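**Aleris to return in August with a new team and a longer first issue**

23rd December

The superhero comic Aleris will be back in the shops in August, the publisher Nijs has told its readers in a short notice. The series stopped after issue 50, which ended with the city of Kiltport under water and the main character missing. Many readers believed that this was the end of it.

The new series will start again from number one. The first issue will be longer than a usual one and will contain a second story at the back, set in Pedard, the mountain town where Aleris grew up. This second story will run in parts through the first eight issues. Nijs says that a person who never read the old series can begin with the new one without difficulty, and that the flood of Kiltport will be explained again in the opening pages.

The writing and the drawing are both given to new people, whose names will be announced in spring. From the old team only the colourist stays. For me this is good news, as the colours were often the best part of the last year of the book, when the drawings became hurried and the faces of the minor characters were difficult to tell apart.

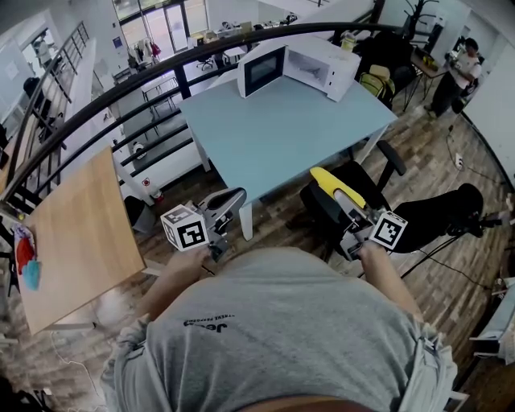
The price is also changed. A normal issue will have the same number of pages as before but will be printed on thinner paper, and Nijs promises to keep the cover price as it is for the first year. The long first issue will cost more. There will be one alternative cover, limited to 700 copies, and it can be ordered only through comic shops. In the past the publisher made up to 10 different covers for one issue, and collectors complained about this in the letters page more than once.

It is not yet clear what will happen with the Tidewardens, the group of heroes that Aleris led in the middle part of the old series. The notice does not mention them. The one drawing which was published with it shows Aleris alone on the sea wall, in the green coat from the early issues and without the mask. Some readers have already understood this as a sign that everything after the Tidewardens story will be forgotten. I would be sorry for that, because the two issues about the lighthouse came after it and they are still worth reading.

The old series will be collected again in thick paperback volumes before the summer. The first volume was out of print for a long time and second-hand copies have become expensive. The new edition will include the short Pedard story that was given away at conventions and was never sold in shops.

Orders for the first issue open in spring, together with the announcement of the new team. Shops that want the limited cover must ask for it at the same time.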